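The Slow Lesson of the White Plate

By Imani Laizer

At the office of Druselis, visitors take off their shoes at the wall and walk over the wood floor in socks. I did the same, and then I waited, because the person I came to meet was busy with a plate.

His name is Hakim Wibisono, and before this work he was cooking in a hotel for many years. Now he teaches kitchen work to machines. He does not write programs. He holds a pair of grippers, one for each hand, and he does the task the way he wants the robot to do it later. The small cameras keep everything: where the jaws go, how quickly they close, what they see when they come near to the object.

"People think I am driving a robot," he told me. "There is no robot today. I am only giving the lesson."

The lesson this week is to heat food in a microwave. It sounds like a small thing. For the team it is a chain of separate actions, and each one can go wrong in its own way. The door must open. The plate must enter level. The gripper must leave the plate without pulling it back out again.

The plate causes the most discussion. A cup gives the jaws something to hold, but a plate offers only its thin rim, and a hard grip in the wrong place will make it turn. Hakim asked me to try. I squeezed too much, like every beginner, and he was kind about it.

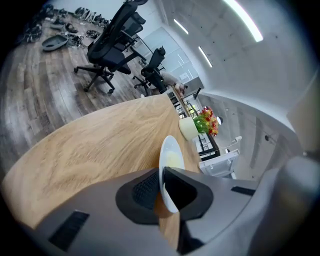 Two hands, one door

There are older ways to show a task to a robot. One is to take its arm and move it by hand from point to point. Another is to sit with a controller and guide the machine from a distance. Amirul Sembiring, who leads the training work at Druselis, has used both. With the controller, he said, he always felt that he was wearing thick winter gloves.

With the hand-held tools, a person can work at almost normal speed. The team wants 600 good demonstrations of the microwave task before May. A good session gives them 45, and a bad one gives 20. Those numbers include only the attempts that pass a check afterward, when Corinne Begay goes through the recordings at her desk. She throws away a demonstration if the markers on the grippers are hidden for too long, or if the operator stops in the middle to think.

"Stopping is the worst," she said. "The robot will learn to stop also, and it will not know why."

Small mistakes are another matter. If Hakim comes to the rim at a poor angle and corrects himself, Corinne usually keeps the recording. She wants the robot to see how a person gets out of trouble. For the same reason, the plate does not always begin in the same position, and the food on it changes too.

The operators have their own habits, and these can be heard discussed at lunch. Hakim likes to open the door fully before he thinks about the plate. Tirta Ong, the youngest in the group, opens it only as far as he needs. Both ways are allowed. Amirul told me that he was strict about this in the beginning and wanted everybody to move the same. The robot then became confused by any door that stood a little differently, and he changed his mind.

I stayed through a full session in the afternoon. It is quiet work. The operator wears straps over both shoulders and keeps his elbows near to the body, and he speaks very little. After one hour the wrists begin to complain. Nobody at Druselis does more than two hours without a long break, and Tirta keeps a rubber ball in his bag for his fingers.
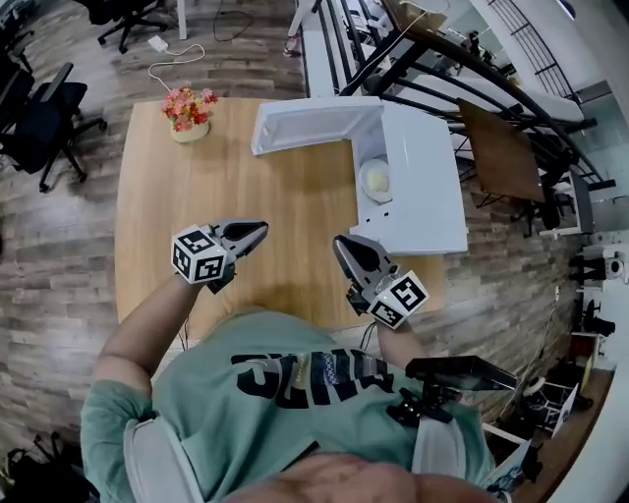

When the robot has its turn

The trained arm stands in another building, at a partner company called Vadside, and I saw it on the next morning. It is slower than Hakim. It came to the door, waited a moment, and opened it with a movement that I recognized from the day before. On the first attempt it touched the plate against the side of the microwave. On the second attempt the plate went in.

Amirul was less pleased than I was. He had already seen that the wrist turned too late, and he was writing a message to Corinne to ask for more examples of this one part.

I asked Hakim if it feels strange to see his own way of moving in a machine. He said that he trained many young cooks in the hotel, and after some months they all held the pan like him, and a few of them even put the towel on the same shoulder.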